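We use cookies to remember your basket and to count visits. By carrying on you accept this. Manage settings

Manum 60 adhesive cable clips

The Manum 60 is a self-adhesive clip for fixing low-voltage leads to flat, clean surfaces such as desk undersides, shelving and cabinet walls. Made for Grurnel by Taheri, it replaces the earlier Skorkerero clip and uses the same spacing.

Each clip opens from the front, so a lead can be added or taken out after fitting. The gate closes with a click and can be reopened by hand. Leads with moulded plugs do not need to be cut.

Supplied in packs of 60, black or white
Working temperature: up to 90 °C for the body, less for the pad
Recommended spacing: 30 cm on straight runs, closer at bends
Indoor use only

Wipe the surface with a dry cloth, peel the backing and press firmly. Leave overnight before loading. The pad does not hold well on bare brick, textured paint or oiled timber – use the screw-fixed version there. Pads are single use. Spare pads are sold separately and fit both colours.

Do not bundle mains leads with signal leads in the same clip. Coiled mains leads should be unwound before fixing.

Trade cartons hold 1,775 clips, loose, without the printed instructions. Carton orders placed before noon leave the same day. Opened cartons cannot be returned.

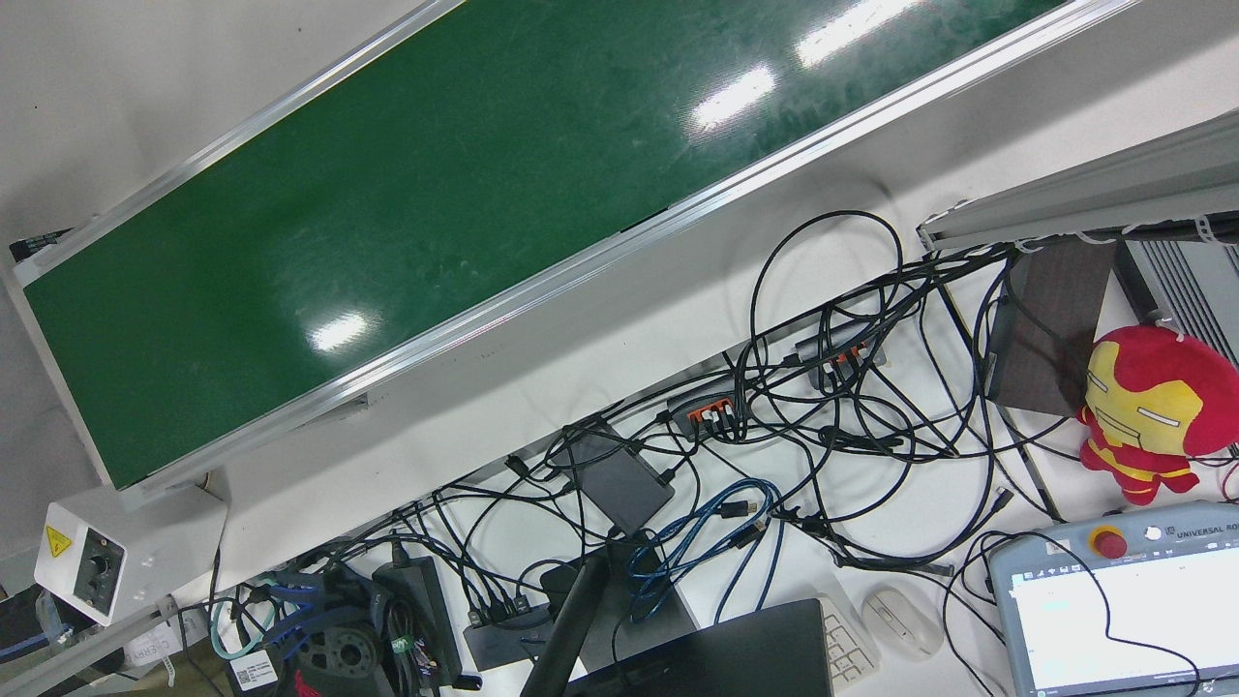 Black cables on a white tabletop, no clips fitted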